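Gromari: penalty clauses in local health ordinances

README and data card

What is in the download

clauses.csv: 2,000 rows, one per penalty clause
sources.csv: where each clause came from and when the text was pulled
doublecoded.csv: the 400 clauses that were read by two coders, with both sets of answers
codebook.txt: the rules the coders worked from
changes.txt: corrections made since the first release

Read this before you make a chart

Gromari collects the parts of local health ordinances that say what can be done to a person who breaks them. It covers fines, jail terms, loss of a license and orders to close. The clauses come from the published codes of Stodon and Bernarbridge, including older versions where the city still posts them.

It is a record of what the law threatens. It does not record what the law does. I have seen the first version of this file used to argue that Bernarbridge is "tough" on unlicensed clinics and Stodon is "soft," on the strength of the maximum fine column. Maximum fines are cheap to pass. A council can double one on a Tuesday night and never pay for an inspector. If you want to know whether anyone was charged, you need court records, and those are not here.

I am also not convinced that a longer maximum sentence tells you much about what the people who voted for it believed. Many of these clauses were copied from other sections of the same code, number and all.

Fields

There are 12 fields in clauses.csv. The ones that cause trouble are:

clause_id: stable across releases. Use it instead of the row number.

city: Stodon or Bernarbridge.

topic: assigned by a coder from the list in the codebook. "Reproductive care," "end of life" and "testing and reporting" are the ones people ask for most. A clause gets one topic even when it plainly belongs to two. This was a bad decision and I have kept it for now so old scripts don't break.

target: who can be punished. Values are patient, provider, facility, third party, anyone, unclear. Please don't drop the "unclear" rows. A law that doesn't say who it applies to is a finding.

max_fine: in dollars, as written. Blank means the clause gives no figure. Blank does not mean zero.

max_jail_days: as written. Months and years were converted, and the original wording is in the text field.

per_day: yes if the penalty is counted again for each day of violation. A small fine with per_day set to yes can end up larger than the biggest flat fine in the file. Most summaries I have read ignore this field completely.

intent: whether the clause requires the person to have acted knowingly. See below.

text: the clause itself, as published, line breaks removed.

How the clauses were found

The first pass was a word search over the full codes for terms such as "fine," "penalty," "imprisonment" and "revoke." The second pass was by hand, through the health chapters only. Anything that sits in a zoning or business chapter and uses none of the search terms has been missed. I can't tell you how much that is. People who claim complete coverage of a city code usually haven't tried reading one.

The text was split into clauses with Baloch, a segmenting tool that does well on numbered sections and badly on long paragraphs with semicolons. Splits in the health chapters were checked and fixed. Splits elsewhere were fixed only when a coder complained.

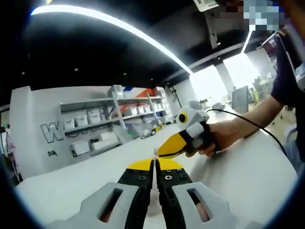

Intent is the field I trust least. Coders saw one clause at a time, and the word "knowingly" often sits somewhere else, in a definitions section or in a general provision at the front of the chapter. Each clause reached them the way that small whitish object sits between the two yellow tips, pinched there, and the grip says nothing about what is being held. Coders were allowed to open the full chapter. The coding tool made that slow, and I suspect many of them didn't. A "no" in this field means only that the clause itself is silent on intent.

Agreement between coders

Two people read 400 of the clauses without seeing each other's answers. They matched well on city, fine and jail term, as they should, seeing that these are mostly copying. They matched poorly on target and worse on intent. No single agreement score is given here. Averaging easy fields with hard ones produces a pleasant number and hides the problem. Use doublecoded.csv and compute agreement for the field you plan to rely on.

Disagreements were settled by a third reading. That third reading was mine, and I have views on health law. Both original answers are kept so you can check whether my views leaked in. One user checked 100 of them and thought I leaned toward "provider" where the text could also reach patients. I went back and changed several. Others I left alone, and changes.txt gives my reasons.

What this should not be used for

Legal advice. The text is whatever the city had posted on the day it was pulled, and cities post things late.

Rankings. Two cities do not make a league table, and the two codes are organized so differently that clause counts can't be compared. Stodon puts one penalty section at the end of each chapter. Bernarbridge repeats it after nearly every rule. More rows for Bernarbridge means more repetition.

Training a system to predict outcomes. There are no outcomes in the file. I have had requests for help with this anyway.

Claims about state law. Some local clauses are almost certainly overridden by state law and could not be enforced if anyone tried. They are in the file with no flag. Adding one would mean making a legal judgment on every row, and I don't believe a volunteer coder, or I, could do that well enough for other people to lean on it.

Known problems

Repealed clauses in Stodon sometimes show up twice under different clause_id values, once from the current code and once from the archive.

Section symbols came through as question marks in part of the Bernarbridge text.

The topic "testing and reporting" was split from "infection control" halfway through coding. Early rows were recoded by word search, which is as crude as it sounds.

Some max_fine values are court costs that a coder took for fines. If a figure looks oddly small, read the text field.

Corrections

Send the clause_id, the field, what it says now and what you think it should say, with the section number in the city code. Reports that the data "seems biased" without a clause_id get read, but there is nothing I can do with them. The next release is planned for January and will allow more than one topic per clause. Scripts that expect a single value in that field will need changing.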